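Priter Handling Study: Progress Report to the Okamberg Fund
Work package 2: collection of two-arm packing examples
Report date: 07/06/2020

Status

Collection is under way and the work package is on schedule. The total of accepted examples stands at 877. An example is one complete attempt at a packing task, driven by an operator from start to finish, with the joint positions of both arms, the gripper openings and all camera streams recorded against a common clock. Attempts that fail are stored separately with a reason code and are not included in the total.

Spending on this work package is within the approved budget. No transfer between budget lines is requested in this period.

Work carried out

The main activity was the recording of examples in which small household goods are placed in a shallow mailer box and the lid is closed. The task was chosen in the original plan as it requires both arms at several points. One gripper must steady the box while the other places the item, and the lid cannot be folded cleanly from one side.

Operators work from a task sheet that states the target item, the box and the starting layout. Items other than the target are left on the table as distractors. Their positions are changed between attempts so that the policy does not learn to rely on a fixed arrangement. The Awad software draws the layout at random and the operator sets the table by hand to match.

Each recording is checked twice. The first check is automatic and rejects files with dropped images, missing joint data or a clock error. The second is a review by a person, who confirms that the item named on the sheet is the item packed and marks the start and end of each stage. 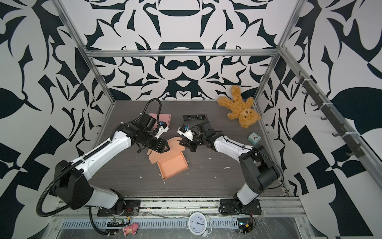 Figure 1. Two-arm cell with an open mailer box beneath the grippers. A remote control, a plush bear and a teal alarm clock are also on the table.

The cell has a fixed view of the workspace in addition to the wrist camera on each arm. The wrist views carry most of the useful detail during grasping, while the fixed view is needed to recover the position of the box when both grippers are close to it. The patterned walls have been retained for this series. A second series with plain walls is planned so that the effect of the background on the trained policy can be measured.

Data quality

The most frequent reason for rejection at review was movement of the box during lid closure. In these attempts the holding gripper was released too early and the box turned on the table. The operator instructions were revised to require that the hold is kept until the tab is fully seated. Rejections under this code have fallen, although the revised wording has not been in use long enough for a firm comparison.

Soft items remain slower to record than rigid ones. They deform in the grasp and often need a second push to sit below the rim. These corrective pushes are kept in the examples and labelled as a separate stage, as the policy will need them.

Stage labels were found to be inconsistent between reviewers in early files. The point at which "approach" ends and "grasp" begins has now been defined by gripper opening, and 6 early batches have been relabelled.

Training

A first policy has been trained on the accepted set using Priltevico, mainly to test the export format. It loads the data without error and produces smooth motion in replay. No success rate is reported at this stage. Held-out trials will be run once the layouts reserved for testing have been fixed.

Risks

Cable wear at the wrists is the main hardware risk. A spare set is held for each arm. Foam and card debris builds up on the work surface, and cleaning is now a listed step at the start of each session.

Next period

Recording will continue with the present items until the end of July. The plain-wall series will follow. The labelled data, the reviewer guide and the reason codes will be supplied to the Fund with the next report.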